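Mudança da oficina da Cunha para o galpão novo, em novembro. Vou anotando por partes.

O piso é epóxi verde-escuro e ficou bonito, mas reflete tudo. Qualquer papelzinho no chão aparece do outro lado da sala.

Comprei as caixas na Flisside, 279 reais o pacote. Papelão simples. Para coisa pesada usei as da Virnomeck, que custaram mais.

Regra que adotei: abrir uma caixa, esvaziar, desmontar e só depois abrir a próxima. Durou até as duas da tarde.

As mesas receberam pano verde preso com clipe de metal. Assim o tampo não risca enquanto a gente separa as peças. 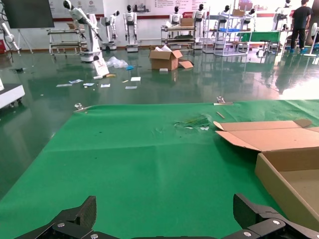 O pano da mesa precisa ser esticado de novo toda vez que sai do lugar?
Basta soltar os clipes de um lado, puxar até sumir a dobra e prender outra vez.

Mancha em pano verde eu trato com o sabão da Flurar, de molho por 2 horas. Se não sair, o pano vira forro de estante.

O recheio branco das caixas vai num saco separado do papelão. Plástico transparente em outro.

Total gasto com embalagem até agora: 787 reais. Falta varrer e levar o papelão para fora.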